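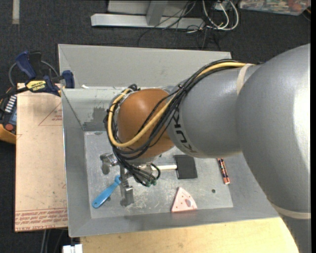

How I Set Up Lease Alerts in Rornik

I look after 19 small retail units in Bustidell, and I used to keep the renewal dates in a spreadsheet I forgot to open. Setting up alerts took me one coffee!

First, export your rent roll as a CSV. Mine had 1,589 rows (years of old tenants, oops), so I deleted everything that had expired and got it down to about 200.

Next, go to Leases, then Import, and match your columns. Watch the date format - mine came in with day and month swapped and I had to start over.

Then open Alerts and pick your lead time. I use seven months for anchor tenants and three for everybody else. Tick "repeat until closed" or you'll only get one email.

Last, send yourself a test. If it lands in spam, add the sender to your contacts and try again.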